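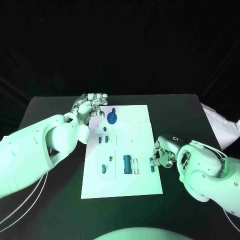
Call for participants: student operators for the Lerkska two-arm project

Posted 10/14/24

The robotics student project at Lerkska Technical College, Brernmont campus, is looking for new members for the coming semester. We need people who want to learn how to operate a robot with two arms and two hands, and who have the patience to do a small task many times, carefully, and write down what went wrong. You do not need to study engineering. Several of our best operators came from music, nursing and furniture making.

What the project is

Our project is called Liao. It is a student project, and it counts as an elective course if you register for it in time. The goal is to teach a robot to sort and place small parts on a board, with both hands, in the way a person would do it at a workbench. The parts are blue pegs, a knob and cylinders. The board is white, with thin outlines engraved in it that show where things belong.

It sounds simple and for a person it is simple. For the robot it is slow work. A peg that stands a little crooked is already a different problem from a peg that stands straight. If one hand closes too early, the part falls over and the other hand has nothing useful to do. Most of our semester goes into such details, and we would like to tell you this before you apply and not after.

In March we take part in the Giren student competition, where teams must complete a board that they have not seen before. Last year we entered for the first time. Our robot placed its first parts well and then stopped over the last one until the time was finished. We learned a lot from it, and this year we want to finish the board.

What you will do

Operators work in pairs. One person guides the arms from the control station, and the other person sits beside, sets the board back to its starting layout, and keeps the log. After a while you change places. Both roles are equally important for us. A recording without a good log entry is almost useless, as we cannot tell later if the attempt was clean or if somebody had to help with the knob.

At this moment our archive has 3363 recorded attempts. Not all of them are good. Part of your work in the first weeks will be to look through old recordings and mark where the grip was wrong or where a hand came too close to the board. This is also the best way to learn. After some afternoons of it you begin to see a mistake before it happens.

Besides this, members can choose an area where they want to go deeper:

Hands and grip. How the fingers close on small round parts, how to pass a part from one hand to the other, what to do with parts that roll.

Boards and parts. Drawing new layouts, engraving the outlines, making parts in the campus workshop. For this group we look especially for people who already know the workshop, but we will also teach it.

Training and evaluation. Working with the recordings on the computer and comparing how the robot behaves from one version to the next. Here some programming is necessary.

Log and writing. Keeping our operator handbook up to date and preparing the report for the competition. The handbook was written by many people in many styles and it needs a patient editor.

Time

We ask for 2 sessions per week in the lab, each of 3 hours, plus a short team meeting. You choose your sessions at the start of the semester and then they stay fixed, so that your partner can depend on you. In the weeks before the competition there is more work, but extra sessions are by agreement only. During the exam period the lab is closed for us.

Please look at your timetable honestly before you apply. Last semester we lost good people in the middle of the semester only for this reason, and their partners had to wait until we found a replacement.

Whom we look for

You are enrolled at Lerkska, at any level and in any department. First-year students are very welcome.

You can sit and concentrate on a small thing for a long time without becoming angry at it. Steady hands help, but they are not a condition, and left-handed people are welcome as much as right-handed people.

You come on time, and you tell your partner if you cannot come.

You can read and write English well enough for the log. The team speaks several languages, and perfect grammar is not expected from anyone - as you may see from this text.

If you have experience with programming, with drawing software or with repairing things, please mention it. If you have none of it, please apply anyway.

What we offer

Full training on the robot, beginning with a safety introduction. You will not be alone with the arms until you have passed it and worked together with an experienced operator.

Course credit for those who register. The others receive a written confirmation of their participation.

Travel to the Giren competition for the competition team. We choose the team in the second half of the semester, and members who keep the log are considered in the same way as members who operate. The project pays for the train and the accommodation. Meals you pay yourself.

Access to the lab and the workshop during opening hours. There is also tea, and a shelf of books which you may borrow.

The project does not pay a salary. We would like to, but our budget goes to spare parts.

Places

There are 11 open places this semester. If we receive more applications than this, we will keep a waiting list and contact you when a place becomes free.

How to apply

Please leave a letter of not more than one page in the project mailbox at the Brernmont campus office, or send it through the Liao page on the student portal. Write to us what you study, which sessions you could take, which area interests you, and something you once had to practice for a long time until you could do it. This last point can be anything. We have read about knitting, parallel parking and the French horn.

Transcripts and recommendation letters are not needed.

After we have read your letter, we will invite you for a trial session in the lab. You will meet the team, set up a board and move the arms a little with an operator next to you. It is not a test with points. We want to see how you work with another person, and you should see if you like the work. Please wear a shirt with narrow sleeves and leave rings and bracelets at home. Long hair must be tied back.

If you need some adjustment in the lab, for example a different chair height or more time for breaks, tell us in your letter or in person. The control station can be adjusted for sitting and for standing.

Questions before you apply can be sent through the same page on the portal. You can also come by the lab when the door is open - please knock and wait a moment, as there may be a recording running.

The Liao project team
Lerkska Technical College, Brernmont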